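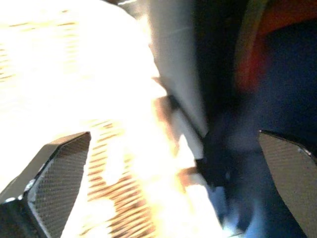 Fig. 1. View from the wrist camera, both fingers open. Strong light on the left, deep shadow on the right.

SECTION 2: BEFORE YOU ORDER – PLANNING AND BUDGET

Grustside bench arm set-up guide, April 2022. Written by Yakubu Nwachukwu, costs checked by Salamatu Olatunji.

Read this before you fill in the purchase form. Section 3 (mounting) assumes the bench, power and lighting are already sorted. If they aren't, stop, go back.

2.1 What you need to have in hand

Bench sketch with measurements. List of the things you want picked up, heaviest one marked. Name of whoever signs for spending at your site. Photos of the bench at the time of day you'll be working, blinds as you normally have them.

2.2 Look at the light first

Fig. 1 is what a bad bench costs you. Left side blown out nearly white, right side close to black, edges smeared. The finger pads come up sharp, not much else does. Software can't do a lot with that and a dearer camera won't fix it either.

1. Stand where the arm will go. Check for windows or a bare lamp on one side.
2. If you find one, budget for a blind or a diffuser now. Put it on the same form as the arm. Added later it goes through as a seperate request and waits.
3. Pick a matte bench mat. Shiny tops throw glare straight back at the wrist.
4. Plan for a light on each side of the bench, not one overhead.
5. Take test shots from wrist height with any phone. Morning and afternoon.

NOTE: Blur is a different problem. Slower moves help, so does more light. Do the lights before you pay for the faster camera option.

2.3 Choosing fingers and pads

The crosshatched grey pads in Fig. 1 are the sort to ask for if you handle mixed items. Smooth pads are cheaper and fine for boxes of one size.

1. Measure the widest item. Add clearance both sides.
2. Check that figure against the opening on the gripper data sheet. Not the arm data sheet – people mix these up every time.
3. Pointed tips for small parts, broad tips for soft packs. If you do both, order both.
4. Order spare pads with the first shipment. Meleck charges freight by the parcel, so a pad on its own costs more to send than to make.

CAUTION: Don't mix pads from different batches on one gripper. Wear is uneven and the grip goes crooked.

2.4 Working out the budget

Use the sheet from Okonkwo, purchasing desk, second tab. Lines that get missed most:

Spare pads, one set: $79
Matte mat, two side lights and clamps: $200
Mounting plate, cable guides, stop button and fitting: $1,164

None of those are in the quoted arm price. Put them in as their own lines or the approver will think they're padding and strike them out. Has happened.

Also allow for:
– freight and brokerage if it crosses the border
– an electrician, if the outlet is on a shared circuit
– staff time for set-up and training
– a year of support, only if nobody on site can do a firmware update

NOTE: Quotes lapse. Check the expiry date before you send it up for approval, then check again after.

2.5 Lease or buy

Buy if the job will look the same in two years. Lease if you're still finding out what the arm is for. Gosberg leases the arm but not the gripper, so you'd own the fingers and pads regardless. Read the return clause – drilled holes in the base plate count as damage.

1. Write down how many hours a week the arm will really run. Be stingy.
2. Get the lease and purchase prices over the same term, tax in both.
3. Add the lines from 2.4 to each one. They don't go away on a lease.
4. Ask who pays freight on return. Get it in writing.

2.6 Timing

Orders in by July to land in the same budget year. Lights and mat should arrive ahead of the arm so the bench can be tested empty. Don't book the electrician for delivery day.

CAUTION: Don't unpack the arm until the mounting plate is bolted down. It is top heavy and will tip off a trolley.

2.7 Sign-off

Before you submit:

1. Bench sketch attached.
2. Test shots attached, both times of day.
3. Gripper opening checked against widest item.
4. Spare pads, lights, and mounting on thier own lines.
5. Quote still in date.
6. Lease or buy, one line saying why.

Send to Salamatu with the site name in the subject line. Incomplete forms go back to the sender and lose their place in the queue. Questions on grippers to Yakubu. Questions on freight to Meleck direct, have the quote number ready.

Next: Section 3, Mounting the arm.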